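Ticket 292: left arm stops short on the cable sort when both arms plan at once
Component: Skustow planner, two-arm branch
Status: open, waiting on reply
Opened: July 2018

Hello all, and sorry in advance for the length of this one. I've been living with the fault for a good while now and I'd rather put everything down in one place than drip it out over a dozen messages.

The task is the ordinary cable tidy: coiled cables on the table, the teal bin at the back, two arms picking and dropping. With either arm switched off in the config, it runs as sweetly as you could wish. With both on, the left arm sets off for its cable, gets most of the way there, and stops in mid-air with "goal no longer valid". The right arm carries on quite happily as if nothing had happened.

What I've tried so far, in the order I tried it:

Restarted the planner and cleared the saved scene. No change.

Went back to the Mirbridge driver we were using before the upgrade. No change, and I lost the nicer log format, so I've put the new one back.

Swapped the start order so the left arm plans first. Now the right arm stops instead! That was the first thing that cheered me up, as it does rather point away from the hardware.

Raised the planning timeout from 100 ms to 300 ms. It stops later, but it still stops.

Turned off the cable tracker after the first look, so the planner works from one fixed set of poses. The fault went away completely. I left it going through lunch and it was still clear when I came back.

So my feeling is that the tracker and the planner are disagreeing about which cable is which. Every time the Trương detector refreshes, it hands out fresh ID numbers, and I think the second arm to plan is holding on to an old one. When the other arm passes over the table it hides part of the view, the list gets reshuffled, and the goal that was perfectly good a moment ago belongs to nothing at all. I can see the IDs jump in the log just before each stop:

planner.left: goal set, object 27
tracker: refresh, ids reassigned
planner.left: object 27 not found
planner.left: goal no longer valid, holding

I did wonder about the bin as well. It's see-through, and the depth readings through the walls are a bit of a mess, so now and then a ghost object turns up behind it -- but I masked that area out and the stops came just the same. I'd call that a separate ticket, and I'm happy to write it up if someone wants it.

What I'd like to know is whether the tracker can be told to keep its IDs between refreshes, or whether I should be matching by position on the planner side. I don't mind doing the work, I'd just hate to do it in the wrong place. The Heltine manual mentions a "sticky" setting and then never says another word about it.

Table layout for the two-arm runs is attached. 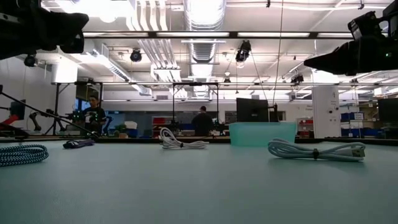

Yu-na Yoon: Thank you for the long version, it saved me asking. The sticky setting does exist but it's only read at start-up, so changing it in a running session does nothing. Put "sticky: true" under the tracker block, restart the tracker before the planner, and try again with both arms on. If the IDs still jump when one arm crosses in front of the other, send me the full log and leave the position matching alone for now -- I'd sooner fix it in the tracker.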